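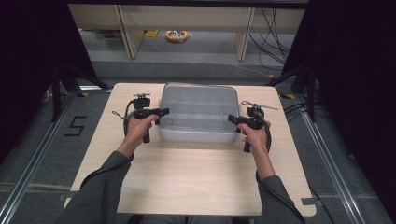

Serkmont Button Records

A plain-text catalog of sewing buttons from the Abernathy family shop, which sold notions and yard goods until the owners retired. Each row describes one kind of button. The set has 900 rows, 334 of them with a date range taken from the shop's order books.

Files

buttons.csv – the main table
orders.csv – dates and quantities copied from the order books
materials.txt – the terms used in the material column
CHANGES.txt

Columns in buttons.csv

id: number assigned at entry, never reused
material: one term from materials.txt
width_mm: widest point, measured with calipers
holes: 0 means a shank button
color: free text, lower case
notes: may be blank

How the records were made

Lensa Berhe and Devendra Goel measured the buttons and typed the rows. Loukia Mavromatis checked the materials. Shell and early plastics are hard to tell apart in small sizes, so treat "shell?" as a guess. Nearly 700 rows have been checked a second time.

Known problems

Colors were entered by two people and don't always agree. "Cream" and "ivory" overlap.
Order book 2 has water damage, and some quantities could not be read. Those cells are blank, not zero.
Glass buttons with painted backs are listed by their front color only.

Version notes

The June release fixed widths that had been entered in inches. Ids did not change.

Use

Free to copy and reuse with credit to Serkmont Button Records. Send corrections to Rafferty Doucet and include the id of the row.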